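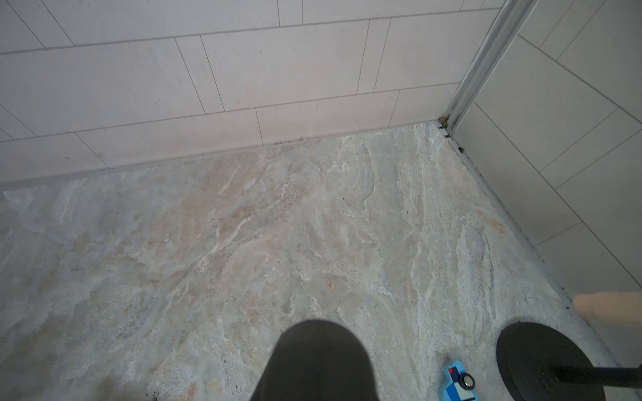
Ticket 154 - Burketti cell, right arm drops out during gripper compare
Opened: May 27, 2021
Status: open, workaround in place
Priority: medium
Component: gripper / controller comms

Summary
Trying the Farkas fingers against the old Jenent ones on the two-arm cell. Right side loses the gripper mid move. Arm keeps going, fingers freeze wherever they were. Left side fine so far. Same firmware both sides (checked twice).

Error in the controller log:
GRIP_R timeout, last reply 193 ms
GRIP_R retry 1
GRIP_R retry 2
GRIP_R offline

Limit is set to 40 ms. No idea how it gets to 193 before it complains. Possibly the retry counter resets the timer, need to look.

Steps to reproduce
Home both arms
Close right gripper on screwdriver-size tool, low force
Run the reach-to-back-wall move
Fails on the way back more often than the way out

Does not fail with the arm parked. Left it opening and closing in place over lunch, zero timeouts. So it wants motion.

Log

09:10 Swapped gripper cable at the wrist end. No change.

09:35 Swapped controllers left to right. Fault stayed on the right. So not the controller. Swapped back.

10:20 Dropped the arm speed by half. Fewer dropouts but still get them. Not a fix.

10:45 Old Jenent gripper back on the right arm. One timeout in 5 runs. With the Farkas it was 4 in 5. So the old one does it too, just less, we probaly never noticed in March because retry covered it.

11:30 Looked at the conduit. On the right arm it goes up over the gripper, back along the forearm, then wide out past the elbow. At full reach I can feel it pull. Guessing the connector is getting tugged.
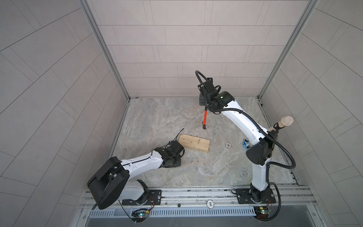 Right arm out toward the back wall, orange tool in the gripper, conduit swinging wide at the elbow. Left arm at the block.

13:15 Gave the conduit more slack at the wrist. 5 runs, no timeouts. Nice. Then ran the low corner reach, fingers right down by the floor, and got one. So better, not gone.

13:50 Wiggle test on the base end while holding pose. Nothing. Wiggle at the wrist, dropout straight away. Pretty sure it's the wrist connector now, or the pins behind it.

14:30 Wrist cam during all this: stream stays up, no missed frames when the gripper goes. Different wire so makes sense. Finger tip sits soft in the bottom of the view with the camera where it is, ok for placing, not great for judging a close grasp. Separate issue, will open one if anybody cares.

15:05 Grip compare so far, for whoever needs it before this closes:
Farkas: holds the round shaft straighter, slower to open, picks up thin flat stuff badly
Jenent: quicker, tool tips over a bit in the fingers, thin stuff ok if you come in at an angle
Don't quote these yet. Right side numbers are junk until the dropout is sorted. Only trust left.

Workaround
Slack at the wrist, half speed, skip the low corner reach. Do peg block work on the left arm only.
If it drops: stop, open the gripper from the panel, rehome right. Do NOT just hit resume, it thinks the fingers are still closed and will carry on with the move.

To do
Crimp new wrist connector, right side
Ask Jumamside if they have the locking version in stock, the push-fit one is too loose for this
Find out why timeout fires at 193 and not 40
Rerun full compare both sides, same speed
Put the conduit clip back wherever it was before, the photo in the wiki is from the old mount and doesnt match

Update 16:40
Jumamside has the locking one, ships tomorrow. Leaving the Farkas on the right arm. Cell is usable with the workaround, left side has no restrictions. Keeping this open till the rerun.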